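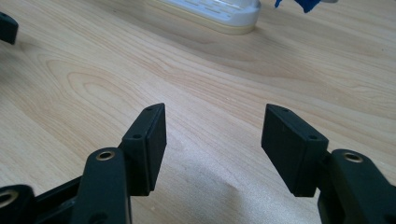 Fetia hand-held gripper kit: second progress report to the Wanelholm small trials fund
Period covered: April to July
Prepared by the workshop team, Jarkalcombe

1. Where we are

The fund asked us to find out whether the Fetia kit does what its supplier, Bianchini, says it does, and whether a workshop of our size should pay for more of them. We are past the halfway point. Our answer so far is that the kit works, that it works less well than the brochure claims, and that we would not yet advise anyone to buy a second one.

The grant paid for one kit, a year of the supplier's software and our own hours. The hours have gone faster than planned. Most of the overrun came in April, when the software would not install on either of our bench computers and support took nine days to reply.

2. Recordings

We agreed to deliver 1069 usable recordings of simple table tasks by the end of the trial. To date we have made 500 and kept 326. The rest were thrown out by the supplier's checking tool, usually with the message "tracking lost" and nothing more. We went back through a batch of the rejected ones by eye and could see nothing wrong with many of them. Bianchini has been asked twice how the tool decides. The second reply was a link to the page we had quoted in our question.

At this rate we will miss the target. We would sooner say so in July than in the final report.

3. The hardware

The mechanism is simple and we have no great quarrel with it. Two black fingers, each with a flat block of a pad at the end, and brass-coloured eyelets at the rounded ends of the arms. The pads have small screw holes, so we took the claim of "swap in seconds" to mean that pads could be changed between tasks. They can, but it took our quickest person four minutes with the right driver, and the kit did not come with the right driver.

The pads themselves are the weak point. They hold boxes and blocks well. They are poor with anything thin lying flat, such as a card or a washer, and the operator ends up dragging it to the edge of the table. The brochure lists "everyday small parts" among the things the kit can handle. We think that wording should go.

The handle is comfortable for the first half hour. After that two of our three operators asked for a break, and we now keep sessions short.

4. The table

Bianchini's support desk suggested that our grained wooden tabletop might be upsetting the tracking and that we should buy their printed mat. We ran a session on bare wood and another on a large sheet of plain card. The share of rejected recordings was nearly the same. One session each way proves little, and we will repeat it, but we are not spending grant money on a mat until somebody shows us a reason.

5. Money

We have spent 300 pounds from the contingency line, all of it on a replacement cable and extra storage. The software renewal falls due before the trial ends. This was not made clear at the time of purchase, and we are disputing it.

6. What we propose

Reduce the target to a number we can reach, and put the hours saved into testing the checking tool properly.

Hold back the purchase of the second kit, which was pencilled in for the autumn.

Ask Bianchini for a written answer on rejected recordings and on the renewal fee. If there is none by the next review, we will recommend ending the trial early and returning what is left.

We need a decision on the first two before we book operators for September.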